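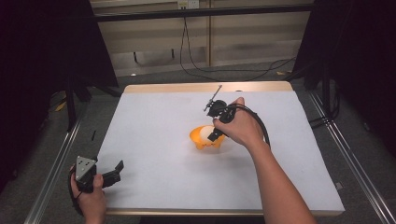

Figure 1. Two-handed demonstration with hand-held grippers, felt-covered table, Osdale station.

Print this page | E-mail this page

Lillcombe Manipulation Project
Progress report to the Gonthorpe Fund, period ending March

1. Demonstrations collected
The target for the period was 3,000 demonstrations. The target was met in the last week. After review, 923 were set aside, mostly for tracking loss on the left gripper or for a start pose outside the agreed area. These will be repeated next period at no added cost to the grant.

2. Method
Operators hold one gripper in each hand and perform the task directly on the table. Remote control of the arms, used in the first period, is now kept for checking trained policies. Time per demonstration fell after the change, but wrist angles vary more between operators. A short written guide on grip and approach has been issued at both sites.

3. Equipment
Cable strain at the rear of the grippers caused 5 stoppages. Longer cables are on order from Tarawneh. The pale felt top will be kept for all tabletop tasks so that the background matches across sessions.

4. Next period
Repeat the rejected set. Begin training on the accepted data in April. Report success rates separately for each hand.

We use cookies to improve your visit. By continuing to browse you accept our cookie policy. Accept | Settings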